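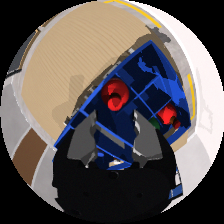
Posted by Aksel Vídalín in Back Office, September
Filed under: Rorkow, vendor records, approvals

I spent most of the month on vendor approvals in Rorkow, so I'm writing down what I did before I forget the order of it.

Some background. We moved purchasing from Ferri to Rorkow last spring. The load brought over 1,604 vendor records. The old system had one status field for a vendor, active or inactive. Rorkow has two. There is a record status, which says whether the vendor can be used at all, and an approval status, which says whether somebody has signed off on the payment details. The load script set the first one from the Ferri field and left the second one blank.

Blank is treated as pending. A purchase order to a pending vendor can be created, approved and sent, and the goods can be received against it. The invoice then stops at matching with a message that says "Payee not released." The message doesn't mention approval anywhere, and the people in payables had been clearing it by hand through the exception screen, one invoice at a time.

Ashraf Abdel Rahman noticed the pattern when he ran the exception log for quarter close. He pulled the vendors that had gone through that screen more than once and got 371 of them.

My first thought was to update the approval field in bulk and be done with it. I tried it in the test copy and it does work, but it leaves the approver and the approval date empty, and the audit report skips any row where those are empty. So the vendors would be payable and missing from the report. Ada Mazza in internal audit was not going to accept that, and I didn't ask her to.

What I ended up doing:

Went to Setup, then Workflow, then Vendor, and made a second approval path called Conversion. It has a single step and one role on it. The normal path has three steps and needs a bank letter attached, and most of the converted vendors have theirs in the old document store.

Added a rule so the Conversion path only picks up records where Created By is the load user. Leave this out and every new vendor can go down the short path.

Submitted the records in batches of 60. The workflow queue will take more, but the notification emails go out in the same job and it times out somewhere above that. If a batch times out, the records stay locked until you clear the job from the monitor page.

Bohumila Sokol did the approving. She had each batch open next to the old vendor card and checked the tax ID and the last four digits of the account. She sent 7 back, mostly with tax IDs that had lost a leading zero in the load. Those went through the normal path.
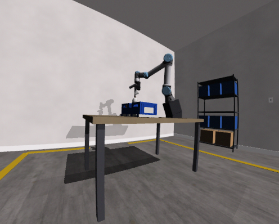 Robot arm and table, computer rendering

One thing I got wrong. The workflow caches role membership overnight, so when I gave Bohumila the approver role in the morning, the first batch went to the default approver, Struan Ogilvie, who was at the Brevport office and had no idea why his inbox was full. Recalling the batch and resubmitting it the next day fixed it. There is also a Refresh Roles button under Security, Utilities, but it needs a permission I don't have.

After the last batch I turned off the Conversion path. You can't delete a path that has history on it, so it stays in the list as inactive. I put "do not use" in the description field.

The Pludton site still has its own vendor set and the same blank field, and I haven't looked at how many are in there. Their records were loaded by a different user, so the rule will need changing before I turn the path back on. I also want to reword the "Payee not released" message. It lives in the message catalog and I think it can be edited without a support ticket, but I'll try it in the test copy first.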